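# Is a vapor chamber laptop worth paying extra for, or is it just a sticker?

**Sarla Pal**
April 9, 2020

I'm down to two versions of the same Oston gaming laptop. Same processor, same graphics chip on paper, same screen. One has ordinary heat pipes and the other has what the store page calls a "vapor chamber with adaptive airflow," and it costs a good deal more. The salesman told me the expensive one will "never throttle." I've heard that before. My last machine was never going to throttle either, and it dropped to half speed every time I played for longer than a lunch break.

The only review I can find runs one benchmark, prints a score of 3106 for the pricier model and never gives the score for the cheaper one. Does anybody own either of these? I mostly play at a desk, plugged in, on an external monitor. I don't care about thin.

---

**Vilho Ojala**

I have the cheaper one, bought last July. I'd be suspicious of that review for a different reason than you are. A single run is over before the metal has soaked up much heat. Any cooler looks fine in that time, including a bad one. What you want is the result from the tenth run in a row, and the stores that lend out laptops for review don't seem to get many of those printed.

Mine settles at 68 degrees on the graphics chip after a long session, with the back propped up on a pair of rubber feet. The processor runs hotter than that and the fans are loud. I wouldn't call it throttling. The clock speed dips a little and stays there.

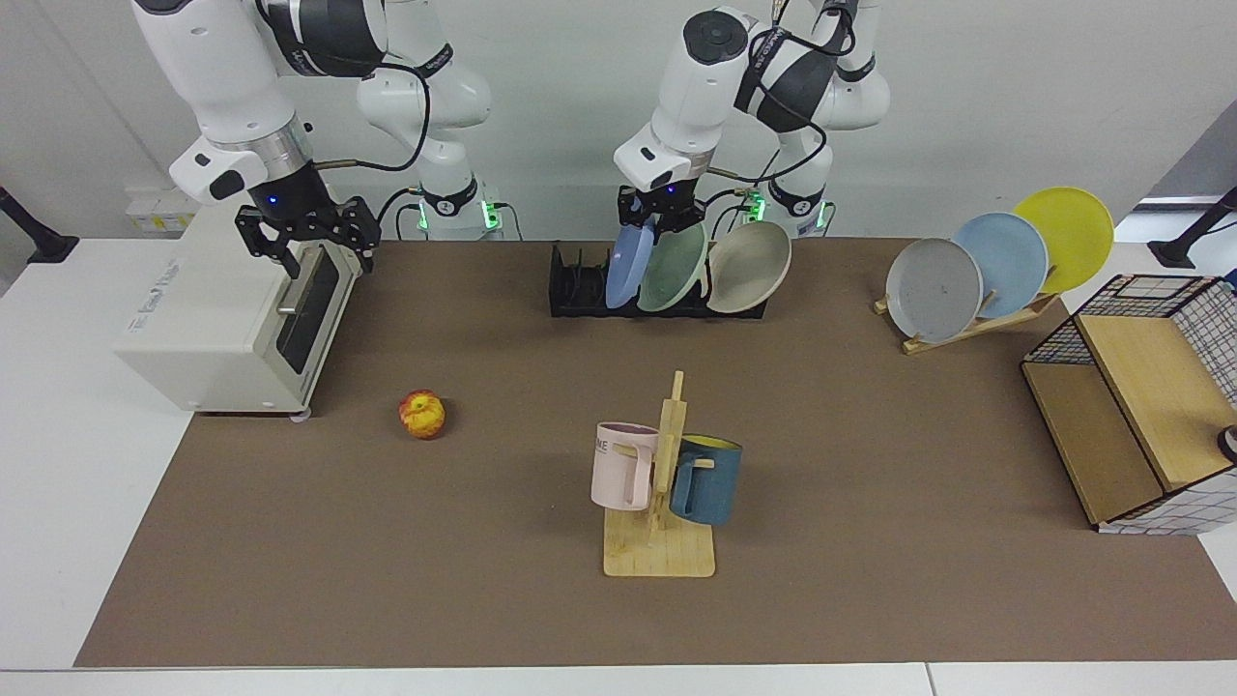

The number I'd ask the store for is the power limit of the graphics chip, in watts. Makers can sell the same chip under the same name at very different limits, and a fancy cooler bolted over a low limit gets you a quiet laptop that's no faster. If the two models have the same limit, you're paying for noise. That may be worth it to you, but then the page should say so.

You can check it in the store if they let you touch the thing:

- plug it in and set the fan profile to the middle setting
- open the graphics driver's system information page
- look for maximum graphics power
- do the same on the other model

If the salesman can't tell you and won't let you look, I'd take that as your answer.

---

**Debashish Wijesinghe**

get the vapor chamber. heat is what kills laptops. my cousin's Givik died after 2 years and it had pipes

---

**Mireille Karam**

One dead laptop doesn't say much about pipes. Could have been the battery, could have been anything.

I agree with Vilho about the power limit, with one complaint. The driver page shows what the chip is allowed to draw, and a laptop can still fall short of it once the processor is working too, as both usually share the same cooler. So run a game on both if you can, one that leans on the processor, and watch the actual draw for a while.

I went through this with a De Bruijn machine. The listing promised "desktop class cooling" - whatever that is - and with a game running it sat well under its own limit. Replacing the factory paste got me nearly 3 degrees and no extra frames that I could measure. I returned to the stock fan profile and stopped looking at the graphs.

Since you play at a desk, please also check where the vents are. If the hot air comes out on the right side, it lands on your mouse hand, and no review I've read mentions it. And find out which port the external monitor has to use. On some laptops one of the ports goes through the integrated graphics, and you lose a few frames for nothing.

If both models show the same limit and the same draw, buy the cheap one and put the difference toward memory.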